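差出人: Ostap Romaniuk
宛先: jonen-dev メーリングリスト
件名: Re: [jonen-dev 1288] 対戦ロビーの切断と、1月ビルドの範囲
日付: 2020年12月24日

Romaniukです。移動中なので短めに。引用の順に返します。

Evie Penroseさんのメール:
> みなさん、お疲れさまです。
> Jonenのテスト版を週末に8人で回しました。ローカルWi-Fiの対戦は
> だいたい遊べますが、気になった点が三つあります。
>
> 1) ロビーで待っている間にホストの画面が消灯すると、全員が
> タイトルに戻されます。試合中なら落ちません。
> 2) 投げ技の受付が、古い端末だと明らかに遅いです。Nassoroさんは
> 「組んだと思ったらもう背中が畳についている」と言っていました。
> 3) トーナメントの組み合わせ表で、不戦勝の選手の名前が二回戦に
> 出てきません。
>
> それから、1月のビルドに観戦モードを入れるのかどうか、そろそろ
> 決めたいです。Stinalside側の告知文にはもう載っているようなので。
>
> Evie

1) 再現しました。ロビーの待機中だけスリープ防止が効いてない。試合開始のときにONにしてるので、それより前は素通しです。ロビーに入った時点でONに変更、抜けたらOFF。修正はもう手元にあって、今夜push予定。ただホストが電話に出た場合はまた別の話で、そっちは今回は直しません。再接続の仕組みから要るので。

2) これは原因が二つ混ざってると思う。ひとつは入力の受付窓をフレーム数で数えてること。30fpsに落ちる端末だと、なぜか窓が広がらずに1フレーム目を取りこぼす。もうひとつは通信の待ち。ログを見ると遅いときで500ミリ秒空いてる箇所があって、さすがにこれは組み手にならない。

受付窓のほうはミリ秒で持つように書き直し中です。Zyanyaさんが前に書いてくれた時間管理のクラスをそのまま使います(勝手に使います、すみません)。背負投と大外刈は動いた。寝技はまだ、触ってもいない。抑え込みのカウントが同じタイマーを見てるので、うかつに変えると一本が早く出そうで怖い。 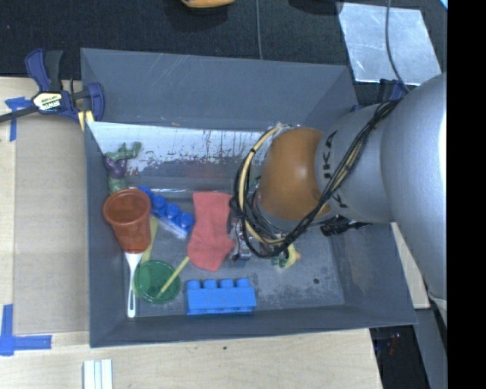 通信のほうはもう少しログがほしいです。手元の端末が新しめのばかりで遅れが出ない。Nassoroさん、機種名とOSのバージョン、あと設定画面の下の「記録を保存」をONにして3試合ぐらいお願いできますか。ファイルはメーリングリストに付けないで私に直接で。前回それで全員の受信箱がいっぱいになったので。

3) 表示だけの問題でした。データ上はちゃんと二回戦に進んでる。名前を引くときに一回戦の対戦IDを見ていて、不戦勝だと対戦IDがないから空欄になる。Birkerブランチで直っています。本線への取り込みはFaithさんの確認待ち。急ぎではないけど、年内に入ると助かります。ついでに敗者復活戦の並びもおかしい気がするのですが、これは私がルールをわかってないだけかも。詳しい人、教えてください。

観戦モードの件。正直、1月は無理だと思っています。今の作りだと対戦する二台がお互いに直接話していて、三台目に流す経路がない。ホストから配るだけならできるけど、そうすると2)の遅れがもっとひどくなる。順番としては遅れを先に片付けて、観戦はその次にしたいです。

告知文は私も見ました。あれはいつ誰が載せたんでしょう。Leungの担当の方には私からも一度書きますが、Evieさんから言ってもらったほうが早いと思います。「順次対応」ぐらいに直してもらえれば十分です。

1月ビルドに入れるもの、今のところの案:
・ロビーの切断修正
・受付窓の書き直し(立ち技のみ)
・組み合わせ表の名前
・帯の色が保存されない不具合(Zyanyaさんの報告分)

入れないもの:
・観戦モード
・寝技の調整
・新しい道場の背景。絵はできてるけど容量が53MB増えるので、圧縮してから

異論があれば年明けの最初のビルドまでにに返信ください。なければこれで進めます。

あと効果音の件、「始め」の声が少し小さいという意見が続いてます。音量を上げるだけだと割れるので録り直しになるかもしれないです。これはまた別スレッドで。

電車が来たのでこのへんで。誤字はご容赦を

Romaniuk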